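Teaching a gripper to change its mind

The lead researcher on the Rovudel project has a habit of pulling a laptop open before you've finished asking the question. "Look at this one, look at this one," she says, and there on the screen is a robot arm reaching for a plastic strawberry, stopping, and going in again from the other side. She plays it twice more. She is clearly not tired of it yet.

Rovudel is a method for teaching robot arms to pick up small things, and it grew out of a disappointment. Her group at Stondulen had trained a controller the usual way, on clean demonstrations where a person guides the arm and every grasp goes well. It worked nicely until it missed. "After a miss it was lost," she says. "It had never seen one! It would close on air and then carry the air, very carefully, to the plate."

So in April the team began recording the fumbles too. The person driving the arm was asked to go in badly on purpose, back off, and fix it. They ended up with 3,771 recordings, all from the wrist camera, and each one is split at the moment the driver decides to try again. That split point is the heart of the method. The controller learns to predict it, so it can let go of a bad plan early.

"We argued for weeks over where to put the mark," she says. "Is it when the fingers stop? When they open? In the end we put it 6 frames before the fingers open, and everything got better. I'd love to tell you we had a theory."

The strawberries were her idea. They come with long thin stems, and the stems are the fun part, she says, because a finger that lands on one instead of the fruit will drag it sideways.

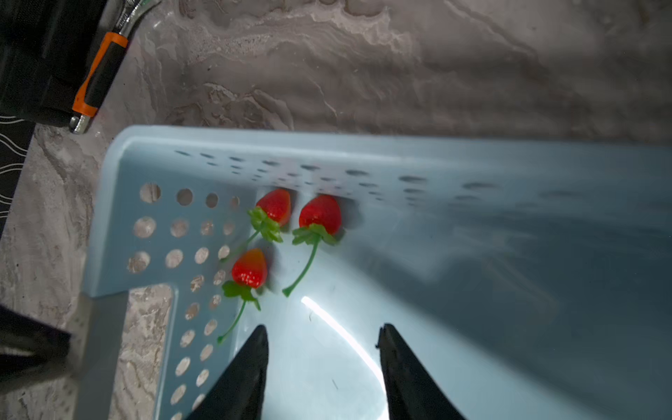

"And a basket has walls," she goes on. "On an open table you can come at a thing from anywhere. Put it up against a wall and half your choices are gone, so the second try has to be different from the first. That's what we wanted it to learn."

In the latest test, written up on 23rd May, the arm was given 20 layouts it had not met in training. The older controller recovered from a miss in 3 of them. She grins and won't give me the new number until a group at Corora has repeated the test on its own arm. "But it's good. It's really good, I was jumping up and down in the hallway."

Next she wants to try softer things, and real fruit if the lab manager will allow it. I ask whether the marking could be done without a person. "Maybe! We have a student trying," she says, and she is already looking for another clip.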